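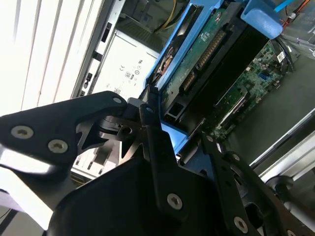

Gripper inside a desktop chassis, at the blue drive caddy. View from the wrist camera.

Nakport D2 Drive Removal Cell

The Nakport D2 is a single-arm workcell for removing hard drives from retired desktop computers before the chassis goes to parts recovery or shredding. It is sold to refurbishers, leasing return centers and electronics recyclers that already have a bench line and want the drive pull taken off the technicians' hands. It replaces one bench position. It does not require a conveyor, although one can be connected.

Operation

An operator places the opened chassis on the fixture plate, side panel off, and presses the green button on the pendant. The cell reads the chassis outline with the overhead scanner, looks up the model in the caddy library and moves the arm to a viewing position above the drive bay. The wrist camera then confirms the caddy type and the position of the release tab. Cables are released first, then the caddy. The drive is placed in a numbered tote slot and its serial number is written to the job record.

If the cell cannot match the caddy or the cable position, it stops with the arm raised and requests help. The operator has three choices at the pendant: guide the arm by hand, skip the unit, or pull the drive manually and scan it in. All three are logged the same way, and a skipped unit cannot be closed out until a drive serial or a "no drive" entry is attached to it.

Caddy library

The library shipped with software release 4 contains 871 chassis entries. An entry covers the caddy, the release method, the connector orientation and the keep-out areas around the motherboard and power supply. New entries are taught on the cell with the hand-guide handle. Teaching takes two sample units of the same model. Entries made at one site stay at that site unless the customer elects to share them.

Screw-mounted drives are supported only with the optional driver spindle. Laptops, all-in-ones and rack servers are not supported.

Gripper

The standard gripper is the Likeson LK-2 with matte black finger plates. The finger plates are held with Torx screws and can be changed at the bench without removing the gripper from the wrist. Check screw torque at each finger change. The narrow finger set is recommended for small form factor chassis, where the gap between the caddy and the power supply is tight. Bent fingers should be replaced in pairs and must not be straightened.

The wrist camera is fixed to the gripper mount and moves with it. Its cover glass collects dust from older machines — wipe it at the start of each shift with the supplied cloth. Compressed air should be used on the chassis before loading, never inside the cell.

Staffing and job changes

The D2 is usually installed where two or three people were pulling drives by hand. One operator can tend two cells. The remaining work is loading, cable preparation on crowded machines, teaching, and handling stops. Customers should plan for this before installation, as the new work is not the same as the old and does not arrive at an even rate.

Jaunzems, a leasing return center, has run two cells since April. Floor lead Natalia Aguirre kept all of her bench staff and moved two of them to grading and data audit. She reports fewer cut fingers and fewer sore wrists at the end of a shift. She also reports that the first month was harder than expected. Stops came in bunches when a mixed pallet was opened, and operators found it tiring to wait on a machine they were not yet allowed to teach. The site has since given teaching rights to every operator on the line, and pallets are sorted by model before they reach the cell.

Toivo Kemppainen, who was a bench technician there and now maintains the cell library, asked for a change to the pendant that has been included in the current release. The stop screen now shows the wrist camera view at full size with the reason for the stop in one line. Earlier releases showed a fault number only.

Piece-rate pay does not fit this equipment well. The arm sets the pace on routine units, and the operator's time goes to the units that are not routine. Nakport does not provide per-operator speed reports. Stop counts are recorded by chassis model.

Specifications

Footprint: 61 in. wide, 48 in. deep
Supply: 208–240 V, single phase
Arm: six axis, 11 lb payload
Guarding: three fixed panels, front light curtain
Fixture plate: tower, mini tower and small form factor
Tote capacity: 40 drives
Job record export: CSV or direct to the Kikex asset system
Service interval: 2,000 operating hours
Shipping weight: 1,526 lb with pallet

Installation and training

Installation takes two days on a level concrete floor. Training takes three days, one for safety and loading and two for teaching and recovery from stops. We ask that the people who will run the cell attend all three, including those on the late shift. Training is given on the customer's own machines, so a pallet of typical stock should be set aside in advance.

Options

D2-S driver spindle for screw-mounted drives
D2-N narrow finger set
D2-C infeed conveyor connection
D2-L second label printer, tote side
Spare finger plates, pair, with screws

The driver spindle can be fitted to cells already in service. It needs the deeper tool rack, and cells with the original shallow rack must have this changed at the same visit.

Quotations and site surveys are handled by Kęstutis Hunt. For spare parts and library questions, ask for Diarmuid Hennessy in the service department and have the cell serial plate number ready.

Contact | Service | Parts | © Nakport. All rights reserved. | Back to top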